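第4章　道具の表示をどう読むか──水辺のレジャー用品を例に

この章で学ぶこと

・販売ページや箱に書かれた仕様と、使う人が得る体験とのあいだにある距離
・「初心者向け」「家族全員で使える」という表示の読み方
・レンタルと購入を比べるときに見落とされやすい費用
・比較表を自分で作るときの項目の立て方

4.1　「誰でもすぐに楽しめる」は何を約束しているのか

スタンドアップパドルボード、いわゆるSUPの売り場に立つと、ほとんどの箱に似た文句が並んでいる。誰でもすぐに立てる。親子で楽しめる。安定感抜群。前章で扱ったテントや寝袋の売り文句と比べても、この分野の言葉づかいはとりわけ気前がよい。

では、この文句は何を約束しているのだろうか。「すぐに」とは何分のことか。「立てる」とは、波のない湖で膝の震えをこらえながら数秒立つことか、それとも風のある湾内で進みたい方向へ漕げることか。書いた側はどちらとも言っていない。どちらとも言っていない以上、買った人が湾の真ん中で立てずに座り込んでいても、表示に偽りがあったと主張するのは難しい。

本章では、架空性の高い宣伝文句を笑うことを目的にしない。売り文句は売るために書かれており、それ自体は責められることでもない。問題は、読む側がそれを仕様と同じ重さで受け取ってしまうところにある。

試しに、手元にある道具の箱を一つ選び、書かれている文を二つに分けてみてほしい。測れば正しいか誤りかがわかる文と、測りようのない文である。筆者が大学の授業でこの作業を課すと、たいていの学生は後者の多さに驚く。ただし驚いただけで終わる学生も多く、翌年の夏には同じような箱を抱えて海へ行っている。

4.2　仕様の数字を読む

測れる文なら信用できるかというと、そう簡単でもない。

Bruvurdenという空気注入式のボードを取り上げよう。箱の表には耐荷重231キログラムとある。大人三人が乗っても足りそうな数字である。ところが同じ箱の裏には、小さな字で「静水面における浮力から算出した最大値」という注記がある。つまりこの重さを載せたとき、ボードはかろうじて沈まない。沈まないことと漕げることは別の話で、推奨される使用者の体重は説明書の後半まで読まないと出てこない。

耐荷重という言葉は、このように少なくとも三つの意味で使われる。沈まない限界、形が保たれる限界、快適に操作できる限界である。どの意味で書いているかを明記した表示は少ない。数字が大きいほど優れていると読者が思い込んでくれるなら、売る側にはいちばん大きな数字を選ぶ理由がある。

長さについても同じことがいえる。Sondachの入門用ボードは全長277センチメートルで、広告では「小回りがきく」と紹介されている。短いボードが回りやすいのは確かだ。しかし短いボードはまっすぐ進みにくく、一漕ぎごとに左右へ首を振る。初心者がまず困るのは曲がれないことより、まっすぐ進めないことのほうである。広告は嘘をついていない。困る側の性質に触れていないだけだ。

素材の表示には、さらに慎重になったほうがよい。「軍用レベルの強度」「航空機に使われる素材」といった表現は、どの規格のどの等級を指すのかが書かれていなければ何も伝えていないに等しい。航空機には座席の布もトイレの棚も使われている。

4.3　口コミは補正になるか

仕様が当てにならないなら使った人の声を読めばよい、という意見がある。筆者はこれにも半分しか賛成できない。

購入者の評価が書かれる時期は、品物が届いた直後に偏る。まだ水に浮かべてもいないボードに「色がきれい」「梱包が丁寧」という理由で満点がつく。弁の空気漏れや接着面の剥がれは、二度目か三度目の夏に現れることが多い。そのころ評価欄に戻ってきて書き直す人がどれだけいるだろうか。

低い評価にも癖がある。風の強い日に出て流された人は道具を責めるが、その日の風を書き残すことは少ない。読み手は、書かれた不満のうちどこまでが道具の性質で、どこからがその日の条件だったのかを自分で切り分けなければならない。評価の平均点は、この切り分けを一切しないまま計算されている。

口コミに使い道がないわけではない。点数を無視し、日付と使用回数と場所が書かれた文だけを拾えば、それなりの資料になる。数はぐっと減るが、減ったあとに残るものを読めばよい。

4.4　借りるか、買うか

初心者はまず借りるべきだ、とよく言われる。穏当な助言に聞こえるが、それを言っているのが誰かを見ておきたい。貸す側の店であることが少なくない。

仮に、湖畔の貸しボート店Lanstead（ランステッド）の一回の料金を2699円としよう。10回借りれば26990円になり、安価なボードの値段に近づく。ここで「10回以上乗るなら買ったほうが得」という計算がよく紹介される。次の表示は、同店の店頭に2021年3月18日付で掲げられた案内の一部である。

　料金にはボード、パドル、足首につなぐリーシュを含みます。
　救命胴衣は別料金です。
　強風による中止の場合、返金は出艇前に限ります。

この案内を読むと、料金の比較に入れるべき項目が増える。救命胴衣はいくらか。出艇後に風が上がったらどうなるか。買う場合にも、保管場所、運搬、空気入れの電池、使用後に真水で洗って乾かす手間がある。集合住宅の風呂場で三メートル近いものを乾かした経験のある人は、この手間を無料とは数えないはずだ。

また、損益の分かれ目とされる10回という数字は、実際に10回乗る人にしか意味がない。夏に二度乗り、10月に「来年こそ」と言いながら押し入れの奥へしまう人にとっては、いつまでも分かれ目は来ない。道具の寿命より先に興味の寿命が尽きることを、比較記事はめったに計算に入れない。

4.5　比較表を作る

売り手の作った比較表は、売り手の勝てる項目で組まれている。Magyarというブランドの比較表には、付属品の点数、色の種類、収納袋のポケットの数が並ぶが、空気を入れるのに要する時間と、濡れた状態での重さは載っていない。水辺から駐車場まで運ぶのは、たいてい濡れたボードである。

したがって比較表は自分で作るしかない。手順は次のとおりとする。

一、商品を見る前に、項目を先に決める。見てから決めると、目立つ数字に引きずられる。
二、各項目に、どこで確かめられるかを書き添える。確かめる方法のない項目は消す。
三、空欄を空欄のまま残す。推測で埋めた欄は、翌日には事実に見えてくる。
四、表ができたら、一つの項目を隠しても順位が変わらないかを試す。

最後の手順で順位が簡単に入れ替わるなら、その表はまだ何も決めていない。筆者の見るところ、店頭で配られる表の多くはこの段階で崩れる。

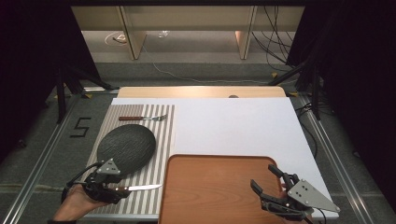 【用語の整理】

浮力：水中の物体が押しのけた水の重さに等しい、上向きの力。耐荷重の根拠として引かれることが多いが、操作のしやすさは示さない。

耐荷重：本章では、定義が併記されていない場合は「意味の定まらない数字」として扱う。

直進性：漕いだときに進路が保たれる性質。入門用の広告で触れられることは少ない。

リーシュ：使用者とボードをつなぐひも。川の流れの中では、つなぐ位置によって危険になることがある。付属しているから安全だ、と読まないこと。

初心者向け：統一された基準はない。価格が低いことの言い換えとして使われる場合がある。

【章のはじめの課題】

課題1　自宅にあるレジャー用品を一つ選び、箱または説明書の文を、測れる文と測れない文に分けて書き出しなさい。測れる文については、測る条件が書かれているかどうかも記すこと。

課題2　4.2節のBruvurdenの耐荷重表示を、誤解の生じにくい一文に書き直しなさい。書き直した文で商品が売れるかどうかについても、自分の考えを述べなさい。

課題3　4.4節の貸しボート店の案内について、利用者が出発前に店へ尋ねるべき質問を考えなさい。その答えが口頭でしか得られない場合、何を記録しておくべきか。

課題4　本章の筆者の主張のうち、根拠が示されていないものを一つ挙げ、どのような資料があれば確かめられるかを述べなさい。教科書も表示の一種であり、同じ読み方をしてかまわない。

次の4.6節からは、安全に関する表示を取り上げる。認証マークの種類と、それぞれの認証が何を試験し、何を試験していないかを順に見ていく。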